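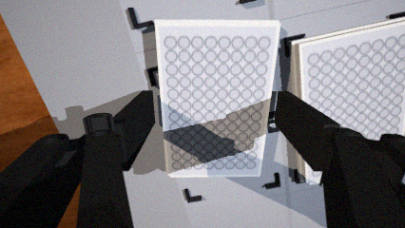
I spent most of April trying to work out why our event queue kept losing orders, and I came out of it with strong feelings about message schemas. I write integration code for Kinen, a mid-sized outfit that sells lab supplies to schools and small clinics, and when I joined we had 28 services that talked to each other however they pleased. Take a plain white well plate, ninety-six little round wells in a grid, eight across and twelve down. The catalog service called it one item. The warehouse service called it a pack of plates. Billing had a field named "units" and, bless it, filled that field with the number of wells. So a school could order one plate and get an invoice that looked like the down payment on a truck.

We already had an API gateway, a good one, and it did what gateways do. It checked keys, it throttled the greedy callers, it drew lovely graphs. None of that helped, as the bad data was moving behind it, on the event bus, where any team could publish anything. I pulled the list of event types one afternoon and found 313 of them. Some had no owner. One was called "order_final_new2" and it carried more traffic than anything else we ran!

My boss wanted to buy something, so we looked at Nistik first. It's a schema registry with a nice editor, and I liked it a lot, but it wanted every service moved over in one go. Wamum was looser. You point it at your bus, it watches for a while, and it drafts a schema for each event it sees (sometimes a pretty odd one). Then a team has to claim the draft or let it lapse. We went with Wamum, mostly for that last part.

Claiming was the hard bit. I drove out to our Sedgwick office twice with a laptop and a box of donuts, and we sat in the break room arguing about what "shipped" means. Is it when the label prints? When the van leaves? Three teams had three answers, and all of them had code in production to back it up. We ended up with two events where there had been one, and I still think that was right — even if the warehouse folks grumble about the extra handler.

By the end we'd retired over 200 event types. Rejected messages peaked at 965 the first morning we turned enforcement on, and my phone was very warm by lunch. Most of those came from a nightly import that had been sending dates as plain text for years. I fixed it in ten minutes, then spent the rest of the day looking for the other place that did the same thing. I found it in billing, two lines above "units."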